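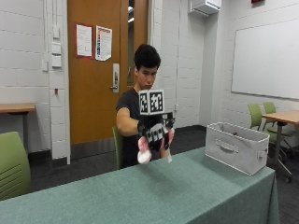

물건마다 돌아갈 자리를

장난감 정리는 대개 바닥에서 시작한다. 아이가 어질러 놓은 자리에 그대로 쪼그려 앉아 하나씩 통에 던져 넣는 식이다. 수납 강사 헤로이자 프라두는 이 순서부터 바꾸라고 한다. 우선 긴 탁자를 비우고 천을 한 장 깐다. 작은 인형이나 말랑한 장난감은 매끈한 상판에서 잘 미끄러지고, 흰 상판 위에서는 연한 색 물건이 눈에 잘 띄지 않는다. 그가 쓰는 것은 청록빛이 도는 초록색 식탁보다. 앞으로 넉넉히 늘어지는 크기를 고른다.

그다음은 통이다. 프라두의 수업에서는 뚜껑 없는 연회색 천 수납함을 쓴다. 긴 면에 손잡이 구멍이 뚫려 있어 책장 아래 칸에서 끌어내기 쉽고, 천이라 발등에 떨어져도 아프지 않다. 플라스틱 통을 쓰던 집은 통부터 바꾸는 경우가 많다고 한다.

"뚜껑이 있으면 안 넣어요. 어른도 그래요."

수강생 올루와세운 아폴라비는 두 아이를 키운다. 12월에 이사를 하면서 장난감을 전부 꺼내 세어 보니 300개였다. 그중 155개를 남기고 나머지는 친척 집과 동네 나눔 장터로 보냈다. 남길지 말지는 아이들이 정했다. 망설이는 물건은 따로 모아 두었다가 2주 뒤에 다시 물었다. 그사이 찾지 않은 것은 대부분 미련 없이 내놓았다고 한다.

분류는 단순할수록 오래간다. 색깔이나 크기로 나누면 보기에는 좋지만 며칠을 못 간다. 프라두는 손에 닿는 느낌으로 나누는 쪽을 권한다. 부드러운 것은 천 수납함에, 딱딱한 것은 다른 통에 넣는다. 글을 못 읽는 아이도 따라 할 수 있고 이름표를 붙일 필요가 없다. 다만 퍼즐처럼 조각이 있는 물건은 지퍼백에 먼저 담아야 한다.

세탁도 이때 한다. 천 인형은 세탁망에 넣어 찬물에 돌리고 그늘에서 말린다. 속까지 마르지 않은 채로 수납함에 넣으면 냄새가 통에 밴다. 수납함은 바닥판을 빼고 중성세제를 푼 물로 닦는다. 바닥판이 두꺼운 종이라면 물에 담그지 말고 마른 수건으로 훔친다.

정리한 뒤 수납함을 둘 곳은 아이 허리보다 낮은 곳이 좋다. 아폴라비의 집에서는 소파 옆이다. 저녁 먹기 전 10분, 탁자 위에 남은 것을 통에 넣는 일은 이제 큰아이가 맡는다.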